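The Kitchen on Kullness Street

Thaís Guerra had promised herself that the kitchen would be finished by suppertime, and like most promises she made to herself, it had a good deal of give in it. The boxes had come up from Staltcombe in October, and here she was on the 9th March, still finding spoons wrapped in newspaper and wondering what on earth had possessed her to save so many lids.

Her aunt had left her the apartment, along with a hundred small habits that seemed to live in the walls. You hung the towel by the window. You bought your bread from Vrettos, never from the place across the road, and you always — always — kept a little fruit where you could reach it without getting up properly. Thaís had laughed at all of this as a girl, and now she caught herself doing every bit of it, humming the same three notes over the sink.

She made herself some tea and forgot it. She put leftovers away for Monday and then left them out while she hunted for a pen, and then the telephone rang and it was her cousin, wanting to know whether the stairs were still so steep (they were) and whether she was lonely (she had to think about that one).

"Come and see for yourself," she said at last, leaning on the butcher-block counter, with the microwave at her elbow and the apple she had been meaning to eat since breakfast. "I'll cook something. Or I'll warm something up, anyway."

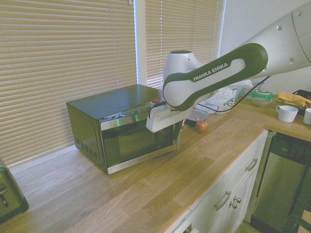 Sunday Visitors

Her cousin came on the early bus with two bags and a cake from Nalasell, and was talking before she reached the landing.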